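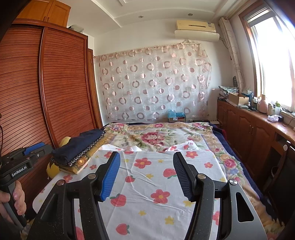 White printed tablecloth, with creases and fold lines.

Table linen care: frequently asked questions

These answers apply to all table linen sold under the Morel, Hemmin and Nakine names. Where a range needs different treatment, the answer says so. The sewn-in label always takes priority over this page.

What is the difference between the three ranges?

Morel is plain-woven cotton with a printed surface. Hemmin is a linen and cotton blend, dyed in the yarn and not printed. Nakine is polyester with a stain-resistant finish, sold mainly to cafés and guest houses. The range name is on the front of the label and the fibre content is on the back.

Should a new cloth be washed before use?

Morel and Hemmin, yes. Both leave the mill with a light starch dressing that makes the cloth feel stiffer than it is and slows the uptake of water. One wash removes most of it. Nakine can be used straight from the packet.

Will it shrink?

Cotton and linen shrink when first washed. Morel cloths are cut 3 per cent oversize in both directions to allow for this, so a new one will measure slightly more than the size on the label. Hemmin is washed at the mill before cutting and should move very little after that. Nakine does not shrink at the temperatures given below. Tumble drying on high heat can cause further shrinkage in Morel, which we do not treat as a fault.

What temperature should I use?

Morel printed cloths: 30 degrees, colours programme, medium spin.
Hemmin: 40 degrees, full water level if the machine has the setting.
Nakine: 40 degrees, reduced spin. A high spin sets hard creases that are difficult to remove.

Do not fill the drum more than two thirds. A large cloth packed in tightly will twist into a rope and come out with grey streaks where the water has not passed through.

Which detergent is suitable?

For white and pale grounds, any ordinary powder. For dark or strongly coloured cloths, a liquid without bleach or optical brighteners. Brighteners are the usual cause of a dark cloth turning dull in patches. Fabric conditioner is safe on Morel and Hemmin but reduces absorbency, and it should not be used on Nakine, where it coats the finish and stops it working.

How do I remove the fold lines from a stored or newly unpacked cloth?

Fold lines are sharper than ordinary creases because the fibres have been held under pressure. A dry iron will flatten the cloth but usually leaves a visible line. Dampen the cloth evenly with a spray bottle, roll it up, leave it for 14 minutes, then iron along the fold and not across it. For Morel, iron on the reverse. If a line remains, dampen that strip again and repeat.

A garment steamer works on Hemmin if the cloth is hanging. It is less effective on Morel, where the print stiffens the surface slightly.

Can I iron directly over the print?

Not on a hot setting. The print on Morel is a pigment print, held on the cloth with a binder that softens with heat. Ironing on the face at the cotton setting can make the pattern shiny or lift traces of colour on to the soleplate. Iron on the reverse, or put a thin cotton cloth between the iron and the print.

Can I press the cloth on the table?

Yes, with a thick pad or folded blanket underneath. Steam passes through cotton easily and will mark a polished or varnished surface. Allow the table to cool before putting anything on it. Let any surplus cloth rest on a clean chair or bed and not on the floor, where the weight will pull the damp section out of square.

My cloth has gone out of square. Can it be corrected?

Often. Wash it again, and while it is damp pull it by the two short corners, in the opposite direction to the lean. Two people make this easier. Dry it flat. If the hem and the weave still do not run parallel, the cloth was probably cut off grain and we will replace it.

How should I treat stains?

Act while the mark is fresh, and test any product on the hem first.

Red wine: blot, rinse from the back with cold water, then soak in an oxygen-based stain remover. Salt takes up some liquid but does not remove the colour.
Candle wax: let it harden, lift off what you can, then iron at low heat between sheets of plain paper, changing the paper as it fills.
Tea and coffee: cold water, then a normal wash.
Grease: a drop of washing-up liquid worked in with a finger, left for ten minutes and washed.
Turmeric: wash as normal, then dry in direct sun. The colour fades in light but may need several rounds.
Rust: use a rust remover for fabric. Do not use chlorine bleach, as it fixes the mark.

Do not tumble dry a cloth until the stain has gone.

Is chlorine bleach ever safe?

On plain white Hemmin, diluted, and no more than once or twice a year. Never on Morel prints, and never on Nakine.

Why has my white cloth yellowed in the cupboard?

The usual causes are detergent left in the fibres, starch, or contact with bare wood or cardboard. Rinse twice before long storage, do not starch, and wrap the cloth in undyed cotton or acid-free tissue. Plastic bags hold moisture and should be avoided. Existing yellowing will normally come out with an overnight soak in oxygen bleach.

Is it better to roll or fold for storage?

Rolling is better if there is room. A cardboard tube covered with clean cotton is suitable. If the cloth has to be folded, fold it in thirds and change the position of the folds each time. Repeated folding in the same place weakens linen in particular – the first holes in an old cloth are nearly always along a fold.

How much overhang should I allow?

For everyday use, 20 to 25 cm on each side. For formal settings, 30 cm or slightly more. Add twice the overhang to both the length and the width of the table to get the cloth size. For a round table, add twice the overhang to the diameter.

Can I cut a cloth down to fit?

Morel and Hemmin can be cut and hemmed. Wash first, draw out a single thread to mark a straight cutting line, and allow 4 cm for a double hem. Nakine has a heat-sealed edge and will fray once cut unless it is overlocked. Altered cloths cannot be returned.

Where are the cloths finished?

Cutting, hemming and inspection are done at our Meltadau workshop for all three ranges.

Can I order a matching cloth later?

Plain colours stay in production. Printed designs are reviewed each July and some are withdrawn. Quote the batch number from the label, for example 474, and we will check whether stock from the same batch remains. Small differences in shade between batches are normal, and a washed cloth will not match a new one exactly.

How do I report a fault?

Use the contact form and give the range, size and batch number, with a note of how the cloth has been washed. Orders received before 2 p.m. for replacement cloths leave the same working day. Please keep the label until the matter is settled.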